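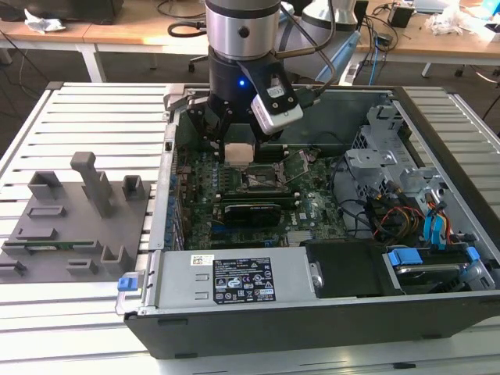
A Dell tower on its side on the slotted table, arm over the CPU socket.

Workshop tips: getting good work out of a hired parts-swap arm

We have had the Dimby service from Witisico on the bench since March. You rent the arm, they send the gripper, the wrist camera and files for a printed parts tray. Hire is £358 a month, with 11 PC jobs set up in the software. These are the habits that have saved us time.

1. Lay the case flat
Side panel off, board facing up. Tie back any drive and power cables that hang over the sockets. Blue release tabs can stay as they are.

2. Fix the tray before you teach anything
Bolt it down to the left of the case and leave it there. If it shifts, every pick point has to be taught again - a dull afternoon. Give each part its own holder and stick to it.

3. Go slowly with memory
Open the slot clips by hand first. Use the wrist camera to line the module up along the slot, and keep the finger tips clear of the small parts on the board. The Ouali tips Witisico sells are thinner, but we still use the standard ones.

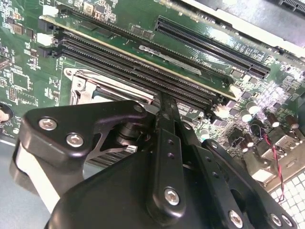
4. Lift the lever before the chip goes near
For a CPU, the retention lever and load plate must be fully raised. Hold the chip by its edges, stop just above the case and check the corner mark before lowering. Set grip force to the lowest step.

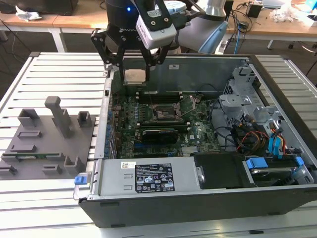 5. Keep a log
Write down every failed pick and which holder it came from. We passed 164 picks before changing the finger pads. The Wandow plan covers pads up to 500 picks, so read the terms before buying spares.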